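Let Them Do the Boring Part

Every September, when the sign-up sheet for our robotics club goes around, I get a few notes from parents asking what the kids will be building this year, and every September I can tell that my answer lets them down a little. They are hoping for something that rolls across a gym floor and throws a ball, and I understand that, I really do (I love a thing that throws a ball!). What I have to tell them is that the first project is picking up small stuff off a table and putting it somewhere else, over and over, until the arm can do it with no help from anybody.

I want to stick up for that project, because I think we sell young people short when we only show them the flashy end of robotics. We used to go to the Grinia meet each spring, and it was a grand day out, with the noise and the T-shirts and the nachos. But I would watch our team come home knowing how to win Grinia and not a whole lot else. Two kids drove, two kids fixed, and the rest of them held signs. It cost us 1275 dollars the last time, once you added up the bus and the entry and the spare motors, and I kept thinking about what else that would buy.

What it bought, in the end, was a secondhand arm with a Zamness gripper on it, and a table nobody minded us ruining. The club named the arm Su on the first Saturday, after a long and noisy vote, and Su has been with us ever since. The job we settled on was pens and caps, which sounds like nothing at all until you try to get a machine to do it. A cap is light, it rolls, it has a clip on one side that changes how it sits, and if you squeeze it a hair off center it shoots away from you like a watermelon seed. The students have to think about every bit of that, and they have to think about it together, which has been the nicest surprise of the whole thing for me.

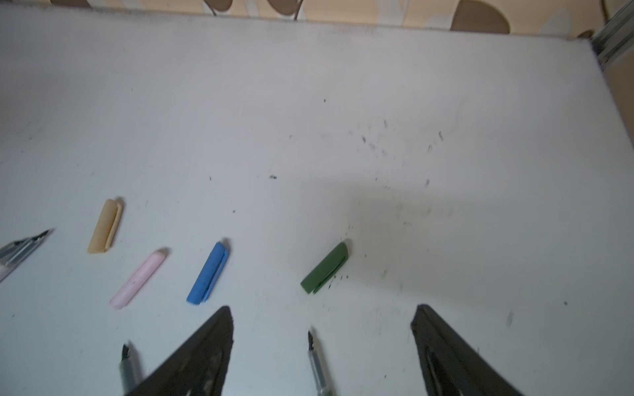

One parent wrote back to my last newsletter that all this was very well, but her son had spent 14 afternoons on pen caps and she wondered when he was going to learn some robotics. She wasn't rude about it, and I have turned it over in my mind a good deal since. I think it's a fair thing to ask, and I think the answer is that he had been learning it the whole time, only it looked like sitting around.

He had been keeping the log, you see. The club writes down every try, good or bad, in a big Feltetti notebook with a coffee ring on the cover, and one week their log showed 71 tries with a miss on almost every one. A grown-up would have gone home. Those kids sat down on the floor and argued over whether the arm was coming in too steep, or too fast, or whether they had taught it on one color of cap and then expected it to be good with all of them. I stayed out of it, and it was hard for me, as anybody who has met me will tell you.

I don't want to make it sound like a monastery. There's plenty of goofing off, and there are afternoons when the software won't start and we all just eat pretzels. I'd also be fibbing if I said every student stuck it out. A few drifted off to the drama club, and good for them, they're having a ball over there.

But if your school is thinking of starting something up, I'd ask you to leave the trophy for later and begin with a table and a handful of little things to move. Let the kids be bored with it for a while. Give them a notebook. And if a parent asks you when the robotics starts, invite them in to stand by the table for an hour and watch, and put the pretzels where they can reach them.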